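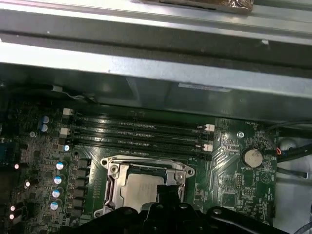

Keep it or let it go? Clearing out Dad's computers

Posted in: Downsizing and House Clearing

marrowfat_jean
Hello all, I've been reading quietly for months and finally have a question of my own. My father moved into sheltered housing in October and we have until the spring to empty the bungalow. The kitchen was easy enough (so many jam jars!) and the clothes were sad but quick. What has me stuck is the box room. Dad ran the accounts for Trandura, a little carpet firm, and whenever they replaced a computer he brought the old one home. My brother wants the whole lot in a skip by Thursday. I keep thinking of Dad's letters, and Mum's recipes which he typed up for her, and I can't bring myself to do it. How do other people decide?

tidyhands
Oh Jean, I do feel for you. We did my aunt's house last year and I kept 30 boxes "just for now". They are still in my garage and I park on the road. Your brother may sound hard but I think he's half right. Pick one box, fill it with what you love, and let the rest go.

Lavanya Thevar
I'd disagree with tidyhands a little, if I may. One box is fine for ornaments, but papers and photographs need slow looking. When my mother-in-law died we threw out a biscuit tin of what we took for receipts, and her only letters from her sister were underneath. I still think about it at odd moments, usually when I'm washing up. Please take your time - a skip can always be booked again.

tidyhands
I take the point about the tin, I really do. But time costs money too. We paid rent on that flat for months while the family argued about a sideboard, and then the sideboard went to the tip anyway.

What about the computers?

marrowfat_jean
Thank you both, what kind replies. I should have said that Dad is quite well and can be asked, only he says "keep everything" about everything, down to the Musden catalogues from before I was married. As for the machines, I don't know what's worth keeping inside them, or whether the letters would still be there if bits had been taken out. 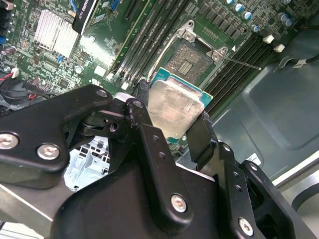
The letters and the recipes

Noboru Okabe
Moderator, House Clearing board

Hello Jean, and welcome. The letters will normally be on the hard drive, or on whatever sort of drive the machine has. The processor and the memory don't hold documents once the power is off, so a computer can lose both and the recipes may still be safe.
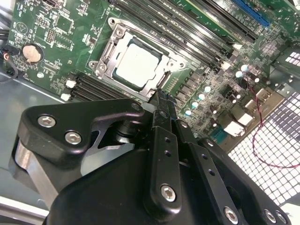 My suggestion is to ask a local repair shop to copy the drives before anything leaves the house. Put a sticky label on each machine first, saying which year or which room it came from, and have the copies put on two separate sticks, one for you and one for your brother. Then the cases can go for recycling with a clear heart. Do have the drives wiped or destroyed afterwards, particularly with a firm's accounts on them, and I'd ring whoever looks after Trandura's affairs these days before you copy any of that side of things.

On the wider question I'm nearer to Lavanya. Go slowly with paper and quickly with furniture.

gatepost
Sorry, but has anyone thought about who is going to read it all? My late husband's drive had more than 4,000 files on it and I have opened perhaps a dozen. I paid to have it copied, I put it in the bureau and there it sits. I'm with the brother on this one.

Lavanya Thevar
But you did open the dozen, gatepost! Were they worth having?

gatepost
One was a speech he wrote for our daughter's wedding and never gave, he lost his nerve and read a poem instead. So yes, all right, that one was.

marrowfat_jean
Now you've set me off, gatepost. I've rung my brother and he'll leave the box room until after Christmas if I do the shed, so the shed it is. I'm taking the Musden catalogues round to Dad with a cake and we'll go through them together. If anybody has a use for a great many plant pots, do send me a message, collection only I'm afraid.

tidyhands
What size are the pots?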